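Grullby hand gripper pair, reviewed by Suha Awad

Bought the two-pack in April for our cloth folding demos. $873 for the pair, which hurt. Had the Jultard ones before, cheaper, but the pivots got sloppy after almost 200 demos and one finger started to drift.

Good stuff first. Linkage is stiff, no wobble side to side. Fingers close flat and meet square, so a thin hem stays put. Handle OK for small hands. Assembly 40 minutes, would be less if the bag of screws was labeled.

Not so good: the pads. Bare black, a bit slick on satin. Fine on cotton. I stuck thin rubber on one pair and liked it better, wish it came that way. Also the manual is one sheet and teh torque table is for the older Brulier model. Emailed support, got a straight answer next morning.

Weight is fine for an hour, then your wrist knows. Take breaks.

Would I buy again? Yes for towels, napkins, shirts. For anything heavy like denim look at Sastry insted, stronger squeeze.

4 out of 5.
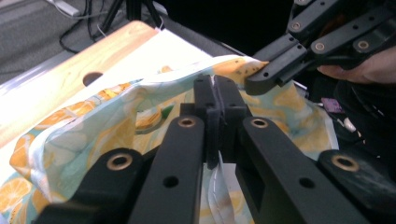 Both grippers on the citrus print cloth, fingers closed on a fold.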